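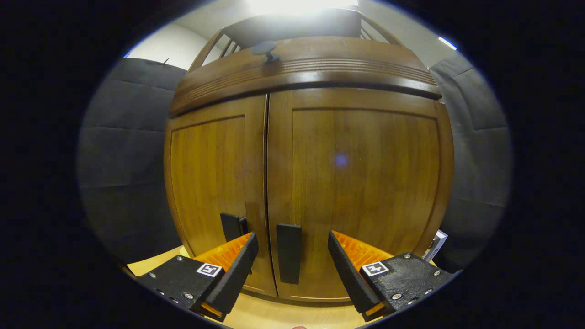 How to plan a day of walking in a city you know only from photographs

Before my first visit to Sundby I looked at pictures of the town from the air for many evenings, and I thought that I knew it well. On the second day I was lost behind the harbor for 40 minutes. Since then I plan my walking days on paper, and I do it at home, in front of the old honey-brown cabinet with its two paneled doors and black handles, where I keep my maps. The method is slow the first time. After two or three trips it takes one evening.

What you need

A printed map of the center, a pencil, an eraser, and a piece of thin string. A phone is useful for checking opening hours, but I recommend to put it away while you draw.

Step 1. Choose one fixed point

Take one place which you want to see at a certain hour. It can be a tower, a garden, a market or a ferry. In Sundby I chose the lookout on Stola hill, because the morning light falls on the old roofs and in the afternoon you have the sun in your eyes. Mark the point on the map and write the hour beside it. Everything else will move around this point, so please choose only one.

Step 2. Measure with the string

Lay the string along the streets, following each corner. Then hold it against the scale of the map. Air photographs make every city look flat and small, and a straight line over the river is worth nothing if the next bridge is far away. For hills I add 30 percent to the time. My friend Tanveer Afridi adds nothing and is always late for lunch.

Step 3. Draw a loop

Try to return by another way than the one you came. If the fixed point is high, go up by the gentle street and come down by the stairs. From Stola there are 531 steps to the waterfront, and I was very glad to meet them in this direction. There is a bench at the second landing with a good view to the rope factory.

Step 4. Put in the stops

I like to sit down every 90 minutes. Mark a cafe, a library or a covered market for each stop, and also one toilet which is open to everybody. On the waterfront the MacAulay tea room is friendly, but it closes early in May, before the summer season begins. Bring coins.

Step 5. Make a short version

Find the place where you can cut the loop and go home by tram or bus. Draw this line with dashes. If it rains, or if somebody has new shoes, you will not need to discuss on the street corner. In Sundby my dashed line starts at the Firno stop, where the tram comes every ten minutes.

Step 6. Show it to someone

Give the map to a person who will walk with you. Ruth Londoño looked at my first plan and asked where the shade was. I had not thought of shade at all! We moved the long avenue to the evening and put the museum at noon.

After the walk

Write the real times next to the planned ones, in another color, while you still remember them. Fold the map with the center on the outside and note the month on the back.

Oda Lundgren, 7/29/22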